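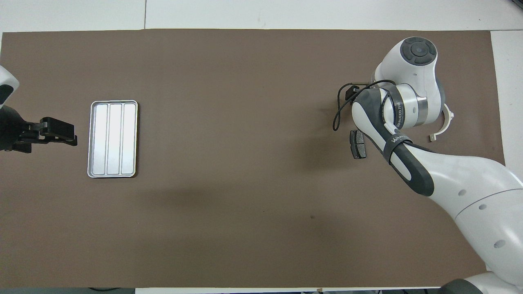 Silver three-section tray on the brown mat, bench two.

April, just gone ten in the morning

Right, trays. I promised I'd write this up properly instead of leaving it on sticky notes, so here goes.

We've been putting up with the old plastic pots for ages and I am thoroughly sick of them. They slide, they tip, and the small screws always end up in with the washers. Esperanza Barrios (visiting from the Flanstead workshop, back again next month I hope!) saw me picking through a pot with tweezers and said they'd gone over to metal trays with long compartments. She left me one to try. It's the one on the mat, and I like it a lot already.

Three compartments, long and narrow, with a slim ridge between each and a raised rim all the way round. I've got it with the short end towards me so the sections run away from the front of the bench. Tried it the other way for an hour and kept reaching over the near section to get to the far one – fine for a while, annoying after that.

Loading as follows, left to right:
short screws
long screws
washers

First go was 80 short screws, 60 long ones and a good handful of washers. Didn't count the washers, life's too short. With that lot in, the ridges did their job and nothing hopped across, even when I knocked the rim with my elbow (twice, sorry). I then got greedy and piled up the short ones until they sat level with the ridge, and of course a few rolled over next door. So keep it shallow. Fill line is wherever you can still see a bit of ridge all the way along.

Picking them out by hand is easier than I expected. The corners are rounded, so you can run a fingertip up to the end and the last screw comes with it. The brushed finish does get bright up at the far end under our lights, and the zinc washers half vanish against it. Might try black ones from the Berrada catalogue, order line 431, if there's anything left in the consumables budget. Otherwise a strip of dark paper in that section would probably do.

The mat. I still prefer the taupe-brown to the old green one, it's matt and my eyes don't ache by lunchtime. It's a big sheet and it does take over the table, but I've left the white showing along the far side and that's handy for pencil notes. There's a small dark spot a bit below the middle. I had a go at it with soapy water, then with the citrus stuff, and no change whatever. Please don't attack it with anything stronger! I'd rather have a spot than a bald patch.

Still to do:
– ask Esperanza where Flanstead buys theirs, and whether they come in a four-section size
– work out how many we'd want for the Clalesham job, 3,000 washers to sort and I'm not doing that out of pots
– find a lid, or something that passes for one, for overnight
– label the Tatisberg drawer properly, the tape has come off again

Leaving the tray on bench two for now. Have a go with it if you're passing and scribble underneath what you think.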